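Re: [sitebuild] Rolta units, floor loading and lead times
Jan 12, 2022

On the list, a member wrote:
> We are looking at two Rolta site offices for the Fondivcombe yard.
> The quote gives a floor rating but doesn't say if that's with the
> partition fitted. Has anyone had a straight answer out of them?
> Also wondering about Kisten as an alternative.

We took 2 Rolta units in September, both the longer model with the kitchenette end. The floor rating on our paperwork was 460 kg per square metre without the partition. With it fitted, the drawing said 334. You have to ask for the second drawing by name, it's called the fitted load sheet, and it doesn't come with the quote.

The units themselves have been fine. Doors hang square, the wiring was tagged and the colour matched our older sheds near enough. One roof seal had to be redone at the corner over the switchboard. They sent a bloke out for that and didn't charge us.

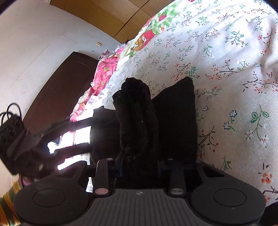

Fondivcombe has soft ground along the back fence, according to another reply on this thread, and whoever goes in there should price the footings before picking a supplier. The same reply said Kisten would only quote on a slab, and that Bognár would do adjustable steel feet but wanted the soil report first.

I'd go along with that. Our footings cost more than the freight. We used concrete pads on the first unit and screw piles on the second, and I'd use the piles for both next time.

On Kisten, I only have a price from them, no experience. It was $475 a month per unit on hire, delivery extra, with a minimum term of a year. Their panels are thinner than Rolta's, so check the insulation figure if people will be sitting in there all day over summer.

I can post the fitted load sheet if it's any use.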